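The Skerus Ferry

The ferry company wrote to say that the Skerus crossing would stop at the end of February. Hipólito Garrido read the letter standing up, in his coat, and put it behind the clock with the gas bill.

He had worked the boat for most of his life, first on the ropes and later in the wheelhouse. Now he was retired and only a passenger, one of the few left. There was a bridge upriver at Saavedra and people used that. It added 25 minutes by car. Hipólito had no car.

His sister lived on the other side, in Grasitar, in the house where they had both been born. He crossed to see her twice a week. They ate soup and argued about their father, who had been dead for thirty years. She thought he had been a hard man. Hipólito thought he had been tired. Neither of them had moved an inch on this since the funeral.

"So you'll take the bus," she said, when he told her about the letter.

"There are two buses."

"Then you'll take two buses."

She cut the bread against her chest the way their mother used to. He watched the knife and said nothing. On the wall behind her was the picture of the old boat, the one with the funnel, which had carried 200 people on market days and had once carried a bull.

"You could come here," she said. "The back room's only got washing in it."

"I've got my own place."

"You've got a kitchen and a chair."

He had more than that, but he let it go. The last crossing was at six and he had to leave before the pudding.

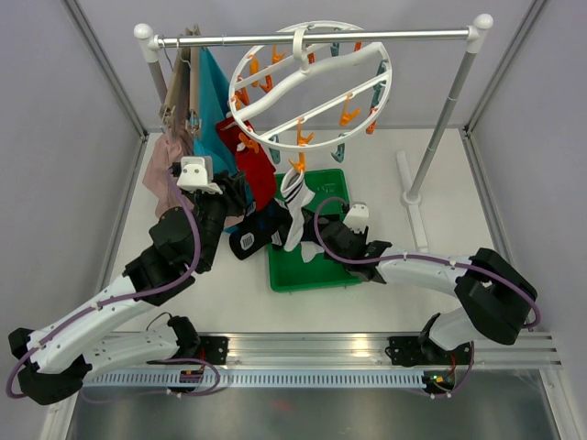 The new man in the wheelhouse was called Sakumo. He was young and careful and he took the boat out too wide, so that the current caught her on the beam halfway over. Hipólito stood on the deck with one hand on the rail and felt it happen, as he felt it every time. He had never mentioned it. It was not his boat.

That evening there were no other passengers. Sakumo opened the wheelhouse door and held it with his foot.

"You can come in if you're cold."

Hipólito went in. It smelled of diesel and oranges. The brass had been cleaned, and somebody had put a cushion on the stool.

"They've offered me a job on the dredger," Sakumo said. "It's more money."

"Will you take it?"

"I suppose so. I've got a baby coming."

The river was brown and high after the rain. A branch went past with its leaves still on. Hipólito looked at the far bank, the white post and the roof of the mill, and before he could stop himself he said, "Keep the post to the left of the mill. All the way. Don't let it slip behind."

Sakumo looked at him, then brought the wheel over a little. The post moved out to the left of the mill and stayed there. The boat stopped rolling. They went across as if along a street.

"How long have you known that?" Sakumo said.

"My father showed me."

"You've been standing out there for a year."

"Yes."

Sakumo laughed, but he kept his eyes on the post. When they came in to the landing he let the engine idle and they sat for a while with the rope not yet thrown. He asked what else there was. Hipólito told him about the sandbar below the mill, which shifted every spring, and about the fog, when you shut the engine off and listened for the dogs at Grasitar. He told him about the bull. It had stood quite still the whole way and then refused to get off, and his father had sat on the deck beside it for nearly an hour, talking to it, until it got up the ramp by itself.

He had forgotten that part. His father had missed his supper and had not shouted at anyone.

"What did he say to it?" Sakumo asked.

"I was too far off to hear."

He walked home up the hill with the lamps coming on. It cost 50 cents to ring Grasitar from the box outside the chemist, and he had a telephone at home, but he stopped at the box and put the coin in.

His sister took a long time to answer.

"Did I leave my scarf?" he said.

"No. You had it on."

"Do you remember the bull?"

There was a radio going in her kitchen. She turned it down.

"I remember the smell," she said. "I was nine. Why?"

He put his other hand over his ear to keep out the traffic, and began to tell her.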